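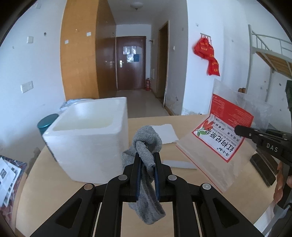 Progress report to the Skirnow Fund
Project: Fair Hearing, tenant and civil rights advice in the Dasport area
Prepared by Piyumi Bandara, project lead
Fri 5 March

Summary

The project is on schedule in two of its three work areas and behind in the third. The advice line and the records work are running as planned. Training for court observers started late and will not catch up before the end of this grant period. We are asking for one change to the budget, explained near the end.

Advice line

The line took 395 calls in the period. Most were from people who had been refused a rental after a viewing, or who had been given different terms from the ones advertised. The next largest group was parents with questions about school suspensions. We had expected more calls about policing and had scheduled our legal staff with that in mind. Harish Maurya has since moved one of the two evening sessions over to housing.

Nine callers went on to file a formal complaint with our help. Two of those complaints have been settled, both with a written change in the landlord's screening policy. The others are open. One caller withdrew after moving out of state, and we have closed that file at her request.

Callers still wait too long for a call back. Our target is two working days and we often miss it on Mondays, when the weekend messages come in together. Intan Lubis is covering Monday mornings until the new part-time adviser starts.

Records work

The aim is a searchable index of old discrimination complaints held by the county, many of which exist only on paper. Kiran Bhatia and the records team have indexed 2,104 complaints so far, the earliest from the 1960s. The county clerk's office has been cooperative about access but slow with copies, and one run of boxes from the Penico annex was out of reach during January while the heating was repaired.

Names of complainants are being removed before anything is shared outside the project. We first planned to do this at the end. Doing it as each file is entered takes longer per file but saves handling the papers twice, and we will continue that way.

The index already shows a few things worth following up. Several addresses appear again and again across different decades and different owners. A large share of the files have no recorded outcome at all, and we do not yet know if the complaints were dropped or the paperwork was lost. Kiran is checking a sample against the hearing calendars.

Court observers

This is the area that is behind. We planned to have 20 trained observers attending eviction and misdemeanor hearings by now. We have 8. The first training date was canceled when the court changed its rules on note-taking in the public seats, and it took most of a month to get the new rules in writing. Ilona Illés rewrote the observer form to fit them. It is now one page and has no space for defendants' names.

The observers we have are attending regularly. Their forms are readable and mostly complete, although the question on interpreters is being understood in two different ways and needs new wording. We do not think there are enough forms yet to report any findings.

Budget

Spending is under budget on training and travel and over on copying fees. We request permission to move the unspent training money for this period to copying. Total project cost would not change. The figures are in the attached sheet.

Next period

Second and third observer trainings, both at the Khurana Center.
New adviser in post and Monday backlog cleared.
Penico annex boxes indexed.
Draft of the repeat-address note sent to the Fund for comment.

Questions about the records work can go directly to Kiran. Everything else should come to me.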